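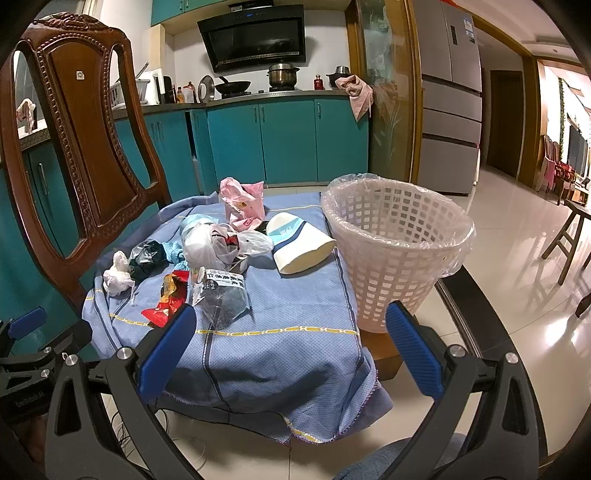 Table by the back door, blue cloth, wrappers and bags on it.

Ticket 2238
Opened: 16 Dec 2025
Site: Kurkia, ground floor
Category: Network / wifi
Priority: was Low, now Normal
Status: Closed, see last entry

Problem as reported
Wifi drops in the back half of the building. Front desk fine. Laptops in the back room show full bars, then "connected, no internet", then come back by themselves after a couple of minutes. Card reader does the same. Worse in the afternoon. Been going on since the new router went in at the start of December but only got bad this week.

Kit
Router: Nukolmont, supplied by the line provider, in the front office cupboard
Extender: older one, Yazıcı, back corridor, high on the wall
Switch: small unmanaged thing under the front desk, no name on it
Line: fibre, comes in at the front

Entry 1
Rang the site. Asked them to turn the router off and on, they already had, twice. Did it again while I was on the phone. All came back, dropped again before I'd finished typing this. Not the line by the look of it, front desk PC is on a cable and never lost anything. Left a ping running from it to be sure.

Entry 2
Ping from the desk PC clean, no losses at all. So line OK, router OK as far as cables go. Wifi only.

Remote login to the router. Firmware up to date. Two networks showing, Birine and Birine-guest. Both on auto channel. Changed the main one from auto to fixed channel 6. Site says no difference.

Entry 3
Changed to channel 1. No difference. Changed to 11. Slightly better, they said, then rang back to say no it isn't. Put back to auto.

Turned off the "smart" setting that shoves devices between the two bands. Laptops now stay put on 2.4 but still lose internet. So they hold the wifi and lose whatever is behind it. Should have taken more notice of "connected, no internet" in the first report tbh.

Entry 4
Asked for the address details off a laptop while it was broken. Took a few goes to catch it. When it's working the gateway ends in .1. When it's broken the gateway ends in .254. Router is .1. Nothing on my sheet is .254.

Something else is handing out addresses. Two boxes both thinking they're in charge.

Thought it was the switch but it's unmanaged so can't be. Extender is the obvious one. According to the sheet the extender is set as a plain access point with DHCP off. Can't get into it remotely, the page won't load from the desk PC.

Entry 5
On site. Extender was reset at some point, the password on the sticker works and the one on our sheet doesnt. It was back in router mode, DHCP on, own address .254. Somebody pressing the little button on the side would do it, or a power cut at the wrong moment, can't tell which from the log as the log only goes back to the last restart.

Explains it being worse in the afternoon as well I think. Laptops that got their address in the morning from the proper router were fine until they slept and asked again, then whichever box answered first won. Back room is nearer the extender so it mostly lost.

What I did:
Plugged a laptop straight into the extender with a cable
Logged in with the sticker password
Changed mode from Router to Access point
Checked DHCP was off (it greys out once you change mode)
Gave it a fixed address, .2, outside the range the router hands out
Same network name and password as the main router
New admin password, on the sheet
Saved, waited, restarted it
Moved the cable from the WAN socket to LAN 1

That last one matters on this model. Left in WAN it came up with a light on and passed nothing. Lost a good while to that.

Entry 6
After the above, forgot and rejoined the wifi on both back room laptops. Gateway .1 on both. Card reader wouldn't rejoin, kept saying wrong password when it wasn't. Turned out to be holding the old address. Settings, Network, Forget, then power off fully at the back, not just the screen. Came up fine after.

Printer still lost. It had a fixed address typed into it by hand, and the gateway had been changed to .254, presumably by someone trying to get it going last week. Put back to .1. Test page OK. Three jobs from last week then came out in one go – warned the front desk.

Speed by the back door on wifi before: wouldn't finish the test. After: 223 down. Desk PC on cable: 351 down. Happy with both.

Entry 7
Fixed channel for the extender, 11, main router on 1. Auto on both kept landing them on the same one. Walked the corridor with a ping going, one small blip at the handover by the store cupboard, then nothing. Can live with that.

Guest network: works at the front only, extender doesn't carry it. Always been so. If they want guest wifi in the back that's a new extender and a seperate ticket.

Entry 8
Site rang, "it's gone again". One phone only. Phone was on mobile data with wifi turned off. Turned on. Fine.

Entry 9
Checked remotely. Router client list looks right, everything in range, nothing on .254. Extender page loads from the desk PC now. Saved a copy of the extender settings to the site folder so next time it's a restore instead of an afternoon.

For whoever picks this up next
If a device says connected but no internet, look at the gateway first. Windows: command prompt, ipconfig. Phones: tap the network name, it's under the details. Ends in .1, look elsewhere. Ends in anything else, the extender has reset itself again.

Don't press the button on the side of the extender. It's not a restart button. Restart is at the plug.

If it does reset: sticker password, mode to Access point, address .2, cable in LAN 1 not WAN. Settings file is in the site folder, the restore option is under Tools.

Still open, not on this ticket
Sticker on the router cupboard has the old wifi password on it, needs replacing
Switch under the desk has a port that only works if you lean the cable to the left
Asked the provider if the Nukolmont can be set to warn about a second DHCP box, no answer yet

Closed. Reopen under the same number if it comes back.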